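Twenty-one years at the same bench

Berhanu Demissie has pressed buttons for a living for most of his working life. He is the senior tester at Grandel in Stitholm, where control boxes for lifting tables and packing lines are checked before they leave the house. Since last April a part of this work is done by a robot arm. I visited him to ask how it is to share a job with a machine, and he was so kind to give me a whole afternoon.

We began at the table, because he wanted to clean it first. He cleans it with a dry cloth at the start of the shift and again after lunch, and he told me that it never stays clean for long.

"There is always something that falls," he said. "Small pieces of wire coating, dust from the cartons. When I tested by hand I did not see it. Now I look at the table the whole day, so I see every crumb."
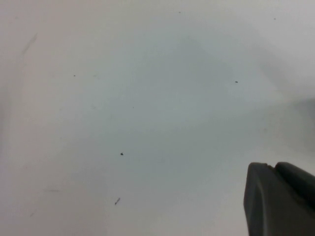

The test table at Grandel, with a finger of the gripper at lower right.

The crumbs were in fact the subject of the first disagreement between the testers and the company that installed the system, which is called Curum. The installers had written in the manual that the surface should be wiped once per week. Demissie asked for a change, and the rule is now twice per shift. He says a box that stands on a piece of grit can stand a little bit crooked, and then the arm comes down a little bit wrong.

"A person does not notice such a thing. Your finger finds the button anyway. The arm goes where it was told to go."

I asked him what his day was like before. He thought for some time and then showed me with his right hand, tapping on the edge of the bench. Each button on each box was pressed 200 times in the long test, and the tester kept the number in his head or made marks on paper. The boxes for the customer Yoon were the worst, he said, for their springs are stiff. In the evening he had pain in the first joint of the finger, and he learned to change to the thumb, and later to the left hand.

"My wife could hear from how I opened a jar whether it had been a Yoon week," he said.

The long test now belongs to the arm. The short test, in which the tester presses each button a few times and feels how it moves, is still done by people. I wondered whether this division was planned from the beginning, and he shook his head. The first plan was that the robot should do everything. After 6 weeks the testers brought a box to the production manager which the robot had passed. One of its buttons had a scratching feeling when it went down, like sand. The lamp came on and the contact was good, so for the machine there was no fault at all.

"He pressed it himself, and he made a face," Demissie said. "After this we kept the short test."

He does not tell this story with triumph. Several times he came back to the opposite case, the faults which the testers had missed in the past. In the first month the arm found a contact that failed only now and then, on a button where a tired person would perhaps think he had pressed badly and simply press again. He believes that he let such boxes go through himself, and more than one.
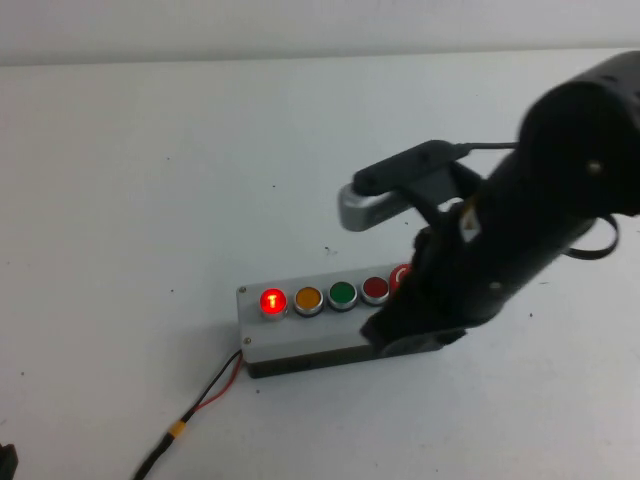 Birgit Petersen

The box on the table during my visit had five buttons in one row, in red, amber and green, and the first red one was shining so strongly that its color looked nearly yellow in the middle. The arm had its gripper down at the other end. Demissie watched it from his chair with his hands in his lap. I asked if it is boring.

"Yes," he said. "You should write that. It is more boring than before, and before it was already boring."

What he misses is mostly the talking. When four people tested by hand they sat along one bench, and because the hands were busy and the head was free, they talked through the whole day -- football, children, the price of apartments. Now there are two people in the room on a normal shift and one of them has to follow the log on the screen. The other prepares the next boxes, connects the cables and lays them so that they do not come in the way of the arm. They still talk, but with breaks.

The two testers who are not in the room any more did not lose their employment. One moved to assembly and the other went to the repair department, where she had wanted to go for a long time. Demissie was careful with this point. He said that it went well this time and that he has no promise about the next time, and he has asked for one in writing. Until today he has not received it. The manager answered him that it is under discussion.

His own pay was raised when he took the responsibility for Curum. He had to take a course of three days, and he was nervous for it. "I am 59," he said. "The others in the course could be my children. The teacher spoke quickly and everybody nodded, so I nodded also. On the second day I stopped nodding and asked." He has since written his own instructions for the colleagues, in a blue notebook that lies beside the screen. It begins with how to stop the arm, and then how to stop it when the first way does not work. I was allowed to read it, and I found it clearer than the printed manual.

There are things he would change. He would like the screen lower, so that it can be read when sitting. He would like that the arm makes some sound before it begins to move, and this wish he has sent to the installers two times. And he would like that the people who buy such a system come and sit beside it for one full shift before they sign, with the lunch break at the normal time and no visitors.

His finger is better. The doctor told him that the joint will not become as it was, but he can open a jar without thinking about it, and in the winter he started to play the krar again, an instrument that he had hung on the wall some years ago. He plays it badly, he says, with a thumb that is too strong.

When I packed my things he was already at the table with the cloth in his hand, waiting until the arm had gone back to its place.

The interview was made in Stitholm and was read by Berhanu Demissie before publication. April 7, 2018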